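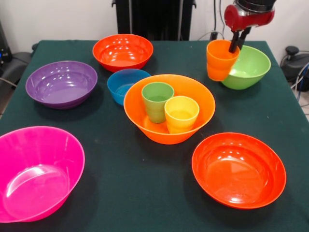
Boarding at Rekelcombe – quick answers

Do you have stalls open?
Not right now. 18 stalls, all full til October. Ask Sem Timmermans for the waitlist.

What's included?
Hay twice a day, bedding, daily turnout. Grain is extra, bring your own or buy ours.

Can I use my own trainer?
Yes – needs proof of insurance first. Email it, dont text it.

Arena hours?
Lights off at 9 pm. Lessons get priority.

How many trailers can I park?
One per boarder. Back lot only, please.

Farrier?
Stamatia Fragkou, every six weeks. Sign up on the tack room door.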